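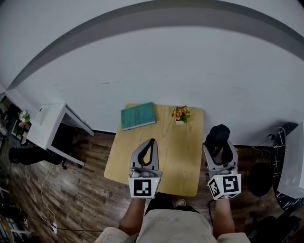

**Can a machine tidy up yet?**

Every November we get the same letter in different handwriting: when can I buy something that picks up after my family? Last year we said not soon. This year the answer is still not soon, but there is more to report, so this item runs longer than usual.

Picking up is harder than vacuuming. A floor vacuum has one job and a flat surface to do it on. Tidying means knowing what a thing is, where it goes, how to hold it, and what to leave alone. A book can be gripped hard at the spine. A potted plant can't be gripped hard anywhere. A cap has a stiff brim and a soft crown, and if you squeeze the crown it folds up and slides out of the fingers.

Most of the groups we talked to have stopped trying to write rules for all this. They have people do the chore with a pair of hand-held grippers, over and over, and train the machine on the recordings. The square black-and-white markers on the grippers let the software work out where each one is and how it is turned. The person can't use fingertips, so whatever they manage with the grippers is at least something a machine with the same grippers could do.

Samer Hakim runs the recording work at Drirko. His group has been on table clearing since spring, and he was open about the numbers. On a table with only a few things on it, all of them types the machine was trained on, it finishes 90 times out of 100. Move the same job to a room it hasn't been trained in and it finishes 21 times out of 100. Most of the failures are dull. It closes the gripper a little short of the object and carries nothing to the shelf. It puts a book down half over the edge. It stops.

"People ask for the video of it smashing a vase," Hakim told us. "Mostly it just misses."

Soft goods are the worst of it. Caps are about as easy as cloth gets, and Drirko still records them more than anything else on its list. Socks, dish towels and fitted sheets come after that. Hakim wouldn't put a date on fitted sheets.

**On the shop floor**

The picture is better at work than at home, mainly for the reason you would expect: a shop can be arranged to suit the machine. Relthorpe packs small hardware orders and has had 2 arms on its packing line for a year. Shoaib Gondal, the shift lead, says they handle boxed parts well and bagged parts badly. Bags of screws go to a person. So does anything returned by a customer, because returns come back in every kind of wrapping.

Gondal keeps a person on the line at all times to clear jams. He hasn't cut any jobs and doesn't expect to. He did say the overnight shift is easier to fill now that the lifting is lighter.

Clusmont tried a similar setup for folding shop aprons and gave it up after one season. The folding itself was fine. Getting the aprons out of the bin one at a time was the trouble, and somebody ended up standing there handing them over.

**What to ask before you spend money**

A few of you have seen ads for home helpers with preorder prices. We haven't tested one and can't recommend one. If you are tempted, ask the seller these things first:

- Was the demo filmed in a home the machine had been trained in?
- Was anyone steering it from another room?
- What happens when it drops something?
- Who can see the camera footage from inside your house, and how long is it kept?
- Can you get your deposit back?

Badawi, which takes preorders, answered the last question (yes, less a fee) and didn't reply to the others by press time. We'll print its answers if they come in.

Wajid Warraich is putting together our follow-up on laundry machines. If you have used one at home or at work, good or bad, write to him at the newsletter desk.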